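August, 9:40 pm

Still at the bench, still on the Mellix preamp, and my ears are shot so I'm writing instead of recording. The demo of the slow song was supposed to be done by supper. Ha.

Where I left it: the vocal chain is mic into the Mellix, then straight into the interface, no compressor on the way in. I tried the Jindell compressor on the first few takes and it made every breath jump out (I breathe like a horse on this song, I know). Took it out of the chain and the quiet verse got a lot nicer right away. I'll squash it later in the mix if it needs squashing.

The hum is back, though! Not loud, but once the guitar drops out before the last chorus it's all I can hear. Swapped the mic cable, no change. Moved the power strip to the other wall, a little better. Then I unplugged the dimmer on the floor lamp and it went way down, so the dimmer is banned from now on whenever anybody is tracking in here. Please leave it unplugged, even if it makes the room gloomy.

Guitar: new strings on the Dreken, tuned down a half step. I like it down there, my voice sits easier on the high line, but the low string flaps if I dig in. Might go one gauge heavier. Also the song wants to be slower than I wrote it. I had the click at 115 and kept rushing the words in verse two, so I turned the click off and played it the way I do in the kitchen, and that's the first take I didn't hate. Take 463 by the file counter, which never got reset after the spring stuff, so don't panic.

Low cut on the vocal: tried 50, couldn't hear a thing change. Pulled a bit out at 400 and the boxy sound mostly went. Didn't write down how much, sorry, it's in the session as "vox less box."

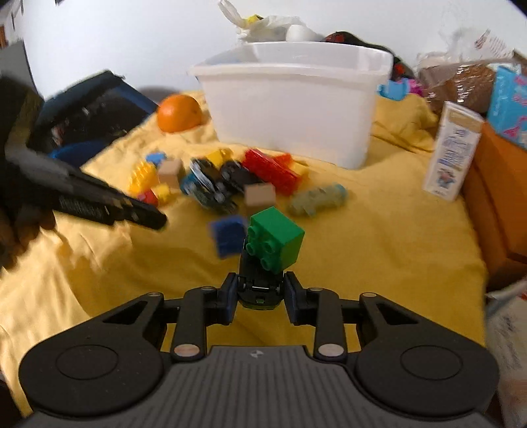

Should the harmonies go down before the piano part is finished? After the piano, I think, since I keep changing the chord under the word "home" and every harmony I've sung so far clashes with one version of it.

Still to do: bounce a rough for the Menon open mic folks so they can hear the new ending, find the good headphones, restring again if the heavier set is in the drawer. Bridge lyric is still mumbling. I have "carry the porch light" and then nothing that rhymes that I'd sing in front of people. Going to hum it on the drive home and see.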